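Research > Talks > Speaker notes

Sindura: bimanual fruit placement with fixed and wrist views
Speaker: Reinaldo Figueiredo, Truteo

Opening. Thank the hosts at Jomton. State the question early: does a policy trained on two kinds of view choose the correct arm more often than a policy trained on the fixed view alone?

The task is fruit into a tray. The tray may lie on the far side of the table from the fruit, in which case one arm must pass the item to the other. We regard the handover as the principal difficulty, and most of this talk concerns it.

Method. The operators recorded 433 demonstrations by teleoperation. Each uses 4 pieces of fruit and 2 arms. Positions are changed by hand between demonstrations. The fixed view and the wrist views are stored with the joint readings, and no view is cropped before training.

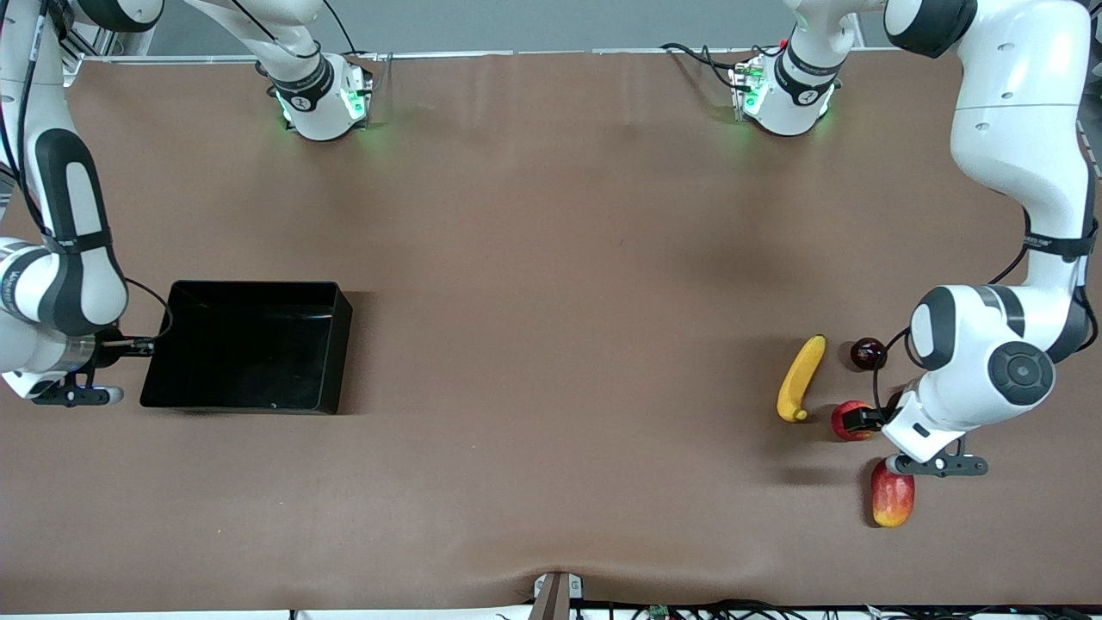
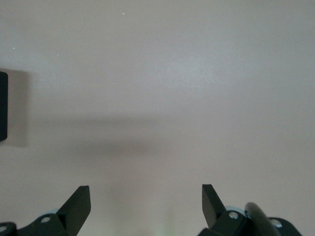
Pause before continuing. The audience will wish to know how the views are combined. Each is encoded separately and the results are joined before the action head. An earlier version, Diệp, joined them at the input and learned slowly. We do not recommend it.

Result. We ran 30 trials with both kinds of view and 30 with the fixed view only. Arm choice was the same in the two sets. The difference lay in the grasp: with the wrist views, the gripper closed later and nearer the middle of the fruit. Please state plainly that the first question was therefore answered in the negative.

Limits. One table, one operator team, one set of grippers. Bananas were the weakest case in both sets, usually through a grasp too close to the stem. Further trials are planned for April.

If time is short, omit Diệp and proceed to the limits. Questions on the release of data should be referred to the project office.

2 comments

mk_lowe: Was the tray moved between trials, or only the fruit?

R. Figueiredo: Both were moved. The positions are listed in the annex.

4 shares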